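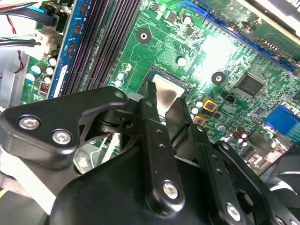 The Left Hand
a story by Wagner Cordeiro

So the arm came in September, on a pallet, and by lunch somebody had put a coffee on it.

I'd been on the teardown bench at Furuleo for long enough to have my own chair, which is a bigger deal than it sounds. Old office computers came in one door, and out the other went memory, processors, and whatever boards were still worth selling. I did the processors. Lift the lever, open the frame, get your nails under two edges and pull straight up. Straight up! If you wiggle, you bend something, and then Grethe Snorradóttir walks over and stands behind you without speaking.

She was the one who told us. "It's going to do sockets," she said. "Musyoka, you're going to teach it."

I asked what I'd be teaching it with, and she handed me a tablet in a rubber case with Wundeck printed on the back. They were the people who'd built the thing. They'd sent one trainer, Elfriede Hämmerli, who wore two pairs of glasses (one on her face, one on her head) and talked to the arm in a low voice when she thought we'd all gone to the break room.

The first week was awful. I'd guide the fingers down over a board, black metal, bolts everywhere, and on the tablet I'd get the view from the wrist, all green and huge like flying over farmland. Then I'd say go, and it would close on the edge of the processor and think. It thought for ages. Tumaini Temba, next bench over, would finish an entire machine, wipe his hands, and lean across to ask whether it had passed away.

"It's being careful," I said. I don't know why I stuck up for it.

"You were never that careful."

Which was fair. Elfriede had asked me to write down how I knew when a chip was ready to come, and I sat there with the pen for most of a shift. There's a kind of give, right before. I'd felt it every day for years and never had to call it anything. I ended up writing "it lets go a little" and she read it very seriously and typed something in.

After that it got better. I hate to say it was the note, because it was probably the typing, but it got better. Grethe put a number on the whiteboard every evening. The first one I remember was 55. Then one night it was 199 and she underlined it, and Tumaini went quiet and started asking me what the tablet paid.

The tablet paid the same. That was the thing I told my sister on the phone, that it was the same money and my back didn't hurt, and she said so what's wrong, and I said nothing's wrong — I just don't know where to put my hands.

Tumaini got moved to intake, opening boxes. He says it's fine, he likes the drivers. My chair got moved too, over by the rail, where I watch the wrist view and touch the screen when it gets confused by a cable.

Last night it stalled on an old board with a smudgy processor, just sat there with its fingers either side. Elfriede had gone home. I could have sent it the retry. I hit pause instead, waited for the light, reached in past all that metal and took the chip out myself, straight up, and set it in the tray with the others.

The tablet wanted a reason. I put "cable."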